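Ivora two-finger gripper: good hands, but read this about the fault first
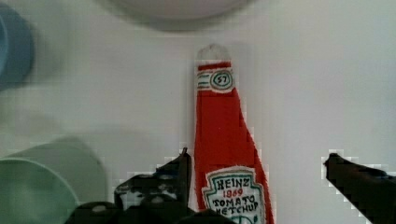

Review by Areeba Mughal
Posted September 21, 2019 | Bench tools and automation

I bought the Ivora gripper from Trollutix in January, to replace an older one which had become slow. We use it for table work: picking soft toys and dishes from a white tabletop and putting them in another place. The soft ketchup bottle with the Heinz label is my favourite test object, as it is narrow at the neck and becomes wide lower down, so the height of the grasp matters very much.

First the good side. The fingers open wide enough for the body of the bottle, and they are strong without being heavy. Mounting took me one afternoon, and the manual is clear except the chapter on cables. Noise is low. I can speak on the telephone next to it.

Now the fault. In the second month the gripper started to close again after it had received the open command. It did not happen every time. The fingers opened, waited a moment, and then closed with the full force, also when my hand was near. One time it took my glove. I was not hurt, but after this I did not reach in without pressing the stop button.

My colleague Birger Lundgren thought it was our program. We spent 2 days on this and found nothing. Then I logged the finger position over one evening, and the fault came 4 times in 74 cycles, always when the wrist was turned far to one side. The cable goes through a tight bend there. When I held the cable by hand in a looser curve (power to the arm off, only the gripper on), I could not make the fault come.

I wrote to Trollutix support. Elsa Söderlund answered me politely and sent a longer cable and a new clamp. The parts were free, but I had to wait up to three weeks for each answer, and I find this too long for a safety matter. There is still no warning on the product page.

With the new cable the gripper has behaved well. I have also lowered the closing force to 40 per cent, and for cloth objects this is plenty. The factory setting is full force, and I would like it the other way round.

Three stars of five. If you already own one, please look at the cable where it leaves the wrist, and do it with the power off.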